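Workshop > Notebooks > Enclosures and surfaces > March

Print this page | E-mail this page

March, entry 312
Entered by Anikó Csonka; read by Rigoberto Apaza

Subject: condition of the Rusine table and its panels

The table was inspected in the morning, before the Gulument work was due to begin. The purpose was to record the state of the surface and the surrounding panels, as the previous entry on this table (entry 300) dealt only with the rail and gave no account of the finish.

The panels remain serviceable. The joints between the back panel and the two side panels were checked by hand from top to bottom and no movement was felt. The back panel was wiped down with a damp cloth and dried. The left panel carries a very small light mark in its upper part. It is shallow and has been left alone, as rubbing at the finish would make a larger patch than the mark itself.

The metal rail along the foot of the back panel was dusted. Dust collects behind it and cannot be reached with a cloth; a narrow brush was used. The small black fitting at the right-hand end of the rail is firm. 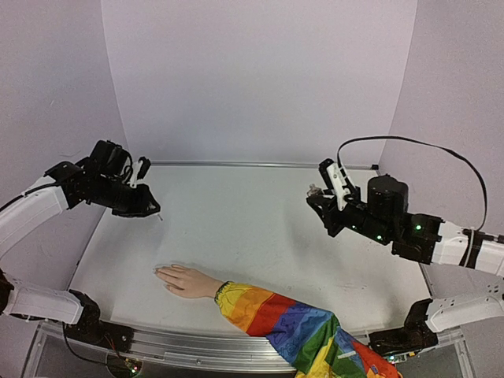

Rusine table, with reddish marks on the right-hand part of the surface.

The off-white surface is sound over the middle. The right-hand part is less satisfactory. There is a patch of faint reddish smudging, and it could not be established from the notebook when it first appeared. Mr Apaza suggests that it came from the coloured card used for the Drurkesine samples, which were stacked on that side. I am not convinced, but have no better explanation.

Treatment was as follows. Plain water on a white cloth, two passes: a trace of colour on the cloth. Mild soap, one pass, rinsed: a little more. No solvent was tried. The store holds a tin of Jakab cleaner (stock number 2237), but the label does not say whether it is suitable for a pale finish, and a trial on an offcut should be made first.

The side fittings along the left and right edges of the table were tested for tightness. The left one took a quarter turn. The right one was left as found.

Outstanding:
Offcut trial of the Jakab cleaner – R.A.
White cloths to be reordered, same type as before, order line 1030.
Coloured card to be kept on the shelf and not on the table until the trial has been done.

The soap pass may be repeated once in the meantime. Anyone doing so is asked to initial this page and keep the cloth for comparison.

A.Cs.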